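Section 6. Laying Out the Table for Two-Handed Work

By the time you reach this section you've bolted the Nirkatier down, run the joint check, and probably had a nice long look at it waving its fingers in the air (everyone does, and you should enjoy it). Now we get to the table. These are the house rules we settled on at Plurnska over a good many months, and while some of them may sound fussy, please try them as written for your first few sessions before you start changing things to suit yourself.

6.1 Before you power the arms

1. Clear the table completely and wipe it down. Start from bare every morning, even if the last shift left things looking tidy.

2. Measure the open work area from left to right. You want 680 mm with nothing standing in it apart from the work itself. Tools and small supplies may live behind that area, toward the far edge.

3. Lay a soft towel flat where the hands will meet, with the long side running away from the robot. Dark gray or black is best if your parts are pale. Smooth it with your palm and tuck nothing underneath.

4. Look over the cables on both sides. Each one should have slack enough for the full reach of its arm, and should curve away toward the outside of the table. If you find one lying across the towel, stop and reroute it now.

5. Hang your backdrop so the folds fall straight and stay well behind the table edge. 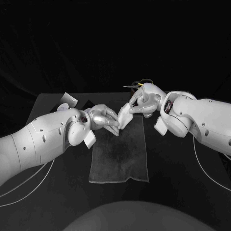
6. Bring both arms up at the slow setting and let the hands come together over the towel with nothing in them. Watch this from the side, not from the front, and keep one hand near the stop button the whole time. If the fingertips miss each other, go back to the joint check in Section 4; don't try to fix it by sliding the towel over.

Note: A fresh towel sheds. Run it through the wash before its first use, and look at the finger joints for lint at the end of the day.

6.2 Sharp and pointed tools

We're strict about this part, and we hope you will be too! Anything with a blade or a point needs a resting place of its own, and that place needs to be the same from one session to the next, so that the person at the controls and the person standing by both know where it is without having to look around for it.

1. Set the holder near the far edge of the table, on the side of the hand that will use it.

2. Turn the handles toward that hand and the points toward the middle of the table, never toward a person.

3. Try the holder with a light push of your finger. If it rocks, use a heavier one.

4. Allow only one pointed tool in a hand at a time. The other hand may hold the work, but it may not hold a second tool.

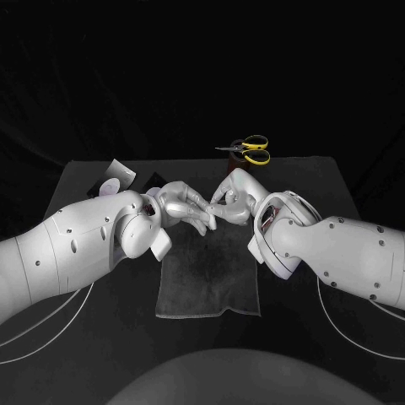 Hands together over the towel, with the scissors resting across the cup near the far edge.

Caution: Never reach over the table to straighten a tool while the arms are live. Press stop, wait for the tone, count slowly to yourself, and then reach. We know how tempting it is when something is only a little crooked.

6.3 Holding small, soft pieces between two hands

1. Keep the piece low, over the towel. Should it slip, it will land on something soft and you can carry on without crawling around on the floor.

2. Let one hand take the weight before the other begins to work. Announce the change out loud: "left has it" or "right has it" is plenty.

3. Set the grip limit to 11 on the Unnithan panel for cloth, paper, and anything that creases. You can go higher later on, once you know your material.

4. Stand flat cards and other light items off to the side, clear of both wrists, and check them again after every pause.

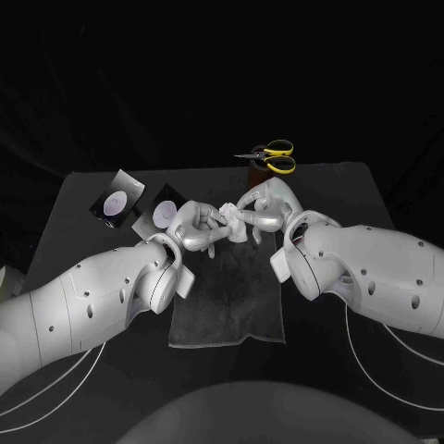
Agustina Pereyra writes that she would go further on the second point: "I'd want the callout made before the fingers open, and repeated back by whoever is standing by. We do it that way on every handover in Prumstead, and new people pick it up within a morning."

We like that very much and have added the repeat-back to form 132, which you'll find at the back of this guide. If your site has only one trained person on shift, leave two-handed handovers for another time and practice single-hand placing.

6.4 Ending the session

1. Put any pointed tool back in its holder first.
2. Lower the piece to the towel and open both hands.
3. Park the arms, press stop, and wait for the tone.
4. Fold the towel inward so the lint stays inside, and sign the form.

Questions about this section go to Nuanchan Phuthong, who would also love to hear about holders that have worked well for you.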